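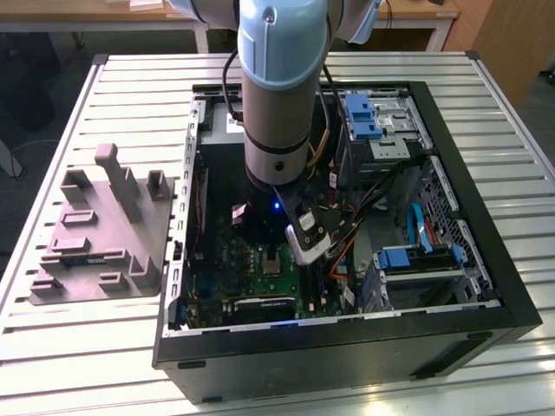
Old office towers, a thread about the processor and the things near it

Kornstead Bench
2020-11-19

1/ In July I started with a group of 26 old desktop towers from the Mbwambo office sale. Many people asked me what I do with them. This thread is my answer, and it is mostly about the processor, which is the part people are the most afraid of.

2/ First rule of my bench: the tower lies on its side, with the open side to the ceiling. I have seen people change a processor with the tower standing up, and the small things fall down inside the case. Then you look for a screw for half an hour.

3/ Unplug the power cable, then press the power button one time and hold it for a few seconds. After this I touch bare metal of the case before I touch any board. I do it also in summer, when the air is humid. It costs me nothing.

4/ I like this generation of office case very much. The parts you are supposed to move are blue. The latch on the drive cage is blue and the drive carrier is blue. If it is blue, you may pull it. If it is not blue, please think a little first.

5/ The cables are another story. A power bundle in orange, yellow and black goes across the middle of the case, and it likes to go back exactly to the place where you need to work. I bend it toward the drives before I start. Some people tie it. I did tie it in the past and then I forgot to cut the tie, so now I only bend.

6/ The light blue SATA cable can stay connected for this job. I used to disconnect everything, it made me feel serious. But each cable you remove is a cable you have to put back, and one time I sent back a machine with the drive not connected. The customer was very polite about it.

7/ A question from yesterday, is it necessary to take out the memory? No. Leave it in. Only if it is in the way of your hand, and in this case it is not.

8/ Power supply: leave it too. Read the label if you want to know what you have. Do not open it. I mean this one seriously, a power supply box is closed for a good reason, and I do not repair them on my bench at all.
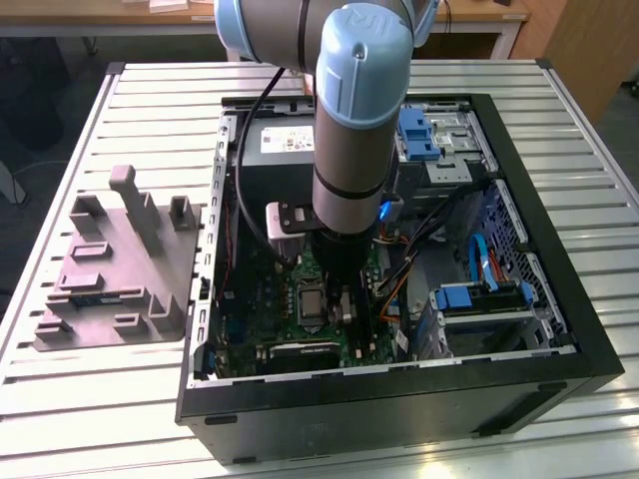
Kornstead Bench

9/ Sorry for the pause, I had a delivery. I continue.

10/ The cooler. Before you take it off, let the machine run for some minutes, then turn it off and unplug it. Old paste is hard when it is cold, and if you pull a cold cooler straight up, it is possible that the processor comes up together with it. With this kind of socket the frame holds it, but on other kinds it does not, so I keep the same habit for all.

11/ Turn the cooler a very small amount to the left and to the right. You will feel the moment when the paste lets go. After that you lift.

12/ Cleaning. I use alcohol and a cloth without fibers. The cheap paper from the kitchen leaves small hairs on the metal and then they stay under the new paste. Clean until the silver is really silver. If the cloth is still gray, you are not finished.

13/ One machine of this group showed me 81 degrees with only a web page open. The old paste had become like dry chalk. This is why I check the paste in every one of them now, also when the machine seems healthy.

14/ Now the processor itself. There is a lever at the side of the socket. Press it down a little, move it away from the socket, then let it come up slowly. Do not let it jump. The metal frame opens after it.

15/ You take a processor only by its edges. The silver top is strong, you can touch it, you only have to clean it again after. The side below is the one to protect. Fingers have grease, and grease on the contacts gives you a problem that comes and goes, and this is the worst kind of problem to look for.

16/ There is a thin green edge around the silver part. When I teach this to somebody, I say: your hold is on the edge, and your eyes are on the corner with the mark. 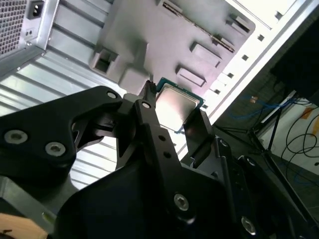 17/ And the mark has to meet the mark on the socket. Processors of this type have also two small notches, so there is only one way that it sits flat. If it does not sit flat, lift it and look again. Never push. The weight of the processor is enough, and then the frame does the pressing for you.

18/ When you close the lever, there is a sound and some resistance. The first time it scared me a lot, I thought I broke the board. It is a normal sound, like something very small that cracks. If the processor is flat and the marks agree, continue and close it.

19/ Where to put the processor while you clean? I use the plastic shell from a new one. If you do not have it, an egg carton with a piece of antistatic bag inside works well. Not on the table directly, and please not on top of the power supply. I did this once and I do not want to talk about it.

20/ The socket without a processor is the most delicate thing in the whole tower. The pins are very thin, and one bent pin can mean a dead memory slot or a machine that does not start. I do not leave it open during lunch. If I have to go away, I put the plastic cover on.

21/ If you see dust on the pins, use only air, from the side, short and soft. No brush, no cloth, no cotton. I know it looks like it wants a brush. 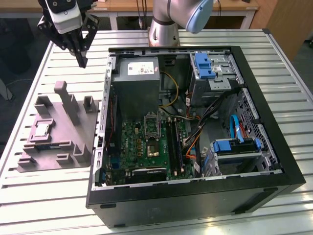
Tower on its side, socket open, bracket lifted open.

22/ Somebody asked by message which screwdriver I use. It is the Trorkel with the long shaft. I paid for it myself. The magnet is weak and I prefer this, a strong magnet takes every screw in the neighborhood.

23/ And the paste is Fudier, the gray one in the small tube. I don't think the brand makes a big difference for an office machine. Buy something fresh and use a quantity like one grain of rice, or a small pea if your grain of rice is very small. The cooler spreads it when you tighten the screws.

24/ Tighten the screws of the cooler in a cross. A little on the first, a little on the opposite one, then the other two, then again. If you finish one corner before the others, the cooler stands crooked and you get a hot machine with new paste, very annoying.

25/ Before you close the side panel, check the cables. Is the fan connected? Does any wire touch the blades? Is the drive carrier pushed in until the click? Then I start the machine with the panel still open, one time, only to see the fan turn.

26/ First start after a new processor can be slow. The screen may stay black longer than you like. Wait. On some boards it restarts once by itself. If after several minutes there is nothing, turn off, unplug, and look first at the memory, not at the processor. In my experience it is the memory that moved a bit.

27/ Is it worth the work? For me, yes. A used processor one level better costs less than a dinner, and with a small SSD such a tower is good for letters, video calls and school work. I would not promise you games.

28/ I forgot one thing about the expansion cards. In a low case like this the card near the edge is easy to hit with the wrist. If you have big hands, take it out first, it is one screw or one clip. Put the screw in a cup, and write on the cup.

29/ The next thread will be about drives: how to erase them properly before a machine goes to a new person, and what to do with the ones that make noise. If you have one of these towers and the latch of the drive cage is broken, write to me, I have some spare ones in blue.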